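How a Robot Arm Is Looked After

Learning pages for ages eight to eleven
Prepared by the Mekatier Education Office, July 2019

A robot arm can do the same job many times without getting bored. Like a bicycle, however, it needs regular care. The Trakari arm in our training hall is checked after every 600 hours of work. This page explains what happens during a check.

Step one: making it safe
Before anyone goes near the arm, the technician turns off the power and puts a lock on the switch. Only the person who placed the lock may remove it. Children and visitors stay behind the yellow line at all times.

Step two: checking the joints
The arm bends at its joints, much as you bend at the shoulder, elbow and wrist. Inside each joint is a motor with small gears. Loredana Barbieri, our senior technician, looks for loose screws and for grease that has leaked out. She wipes each joint with a soft cloth.
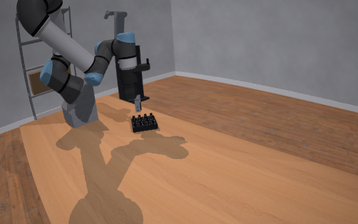 Step three: checking the fingers
At the end of the arm is the gripper, which works like a hand. Its fingertips are small, and they wear down a little each time they close on a part. A worn fingertip may let a part slip. The technician measures the tips and changes them when they have become too thin — a task that takes nearly 10 minutes.

Step four: teaching the position again
A robot arm does exactly what its program tells it. If new fingertips are a tiny bit longer than the old ones, the arm will reach too low. Serena Tedesco, who writes the programs, moves the arm very slowly to a known point and saves that position in the computer. Engineers call this calibration.

Step five: the test run
When the lock has been removed and everyone is standing clear, the arm makes 4 slow practice moves. It then returns to normal speed. The technician writes the date and the hours worked in the service book.

Words to know
Joint: a place where the arm can bend or turn.
Gripper: the part that picks things up.
Calibration: checking a position and correcting it.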